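Moisture, Measured
Why indoor growers in Peradville stopped watering by the calendar

8 Jun 2021

Overwatering kills more container plants than drought does, and the mechanism is simple. Roots need oxygen. When the pore space in a potting mix stays filled with water, oxygen diffuses too slowly to replace what the roots use, and the fine root hairs die first. The leaves then wilt, and the grower, seeing wilt, adds water.

Abbas Dehghan runs the propagation benches at Effiong, a nursery that supplies offices and lobbies in Peradville. Until April his crew watered every fourth day. They now water by weight. Each container is brought to full saturation, drained for an hour, and weighed. The same container is weighed again when the plant first shows a loss of leaf firmness. The gap between the two readings is the usable water. 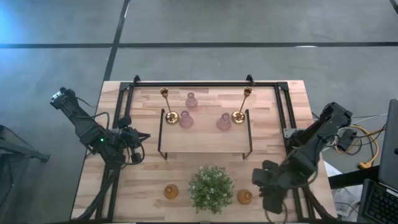
For one batch of rubber plants the gap was 825 grams. Dehghan's rule is to irrigate when 600 grams of it have gone. "The schedule assumed every week was the same week," he says. "A cloudy week and a heated room are two different problems."

Container shape matters as much as volume. Water collects at the bottom of any pot in a saturated layer whose height depends on the texture of the mix and not on the size of the pot. A shallow container therefore holds a larger share of its mix in a saturated state. Adding gravel at the base raises the layer and leaves less room for roots.

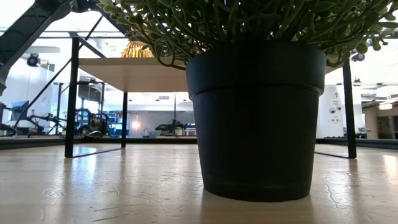 A black plastic pot with a thick raised rim. The body tapers toward the base.

Ryan Entwistle, who blends mixes for Orken, prefers to fix drainage in the mix itself. His standard bark blend drains to 66 percent of its saturated weight. Peat blends hold more and are hard to rewet once fully dry, as the water runs down the gap between the root ball and the wall.

For growers with one or two plants, a kitchen scale is enough. Record the drained weight on a strip of tape, allow for new growth, and repeat the measurement each season. Probe meters that read conductivity are less reliable, as fertilizer salts push the reading up.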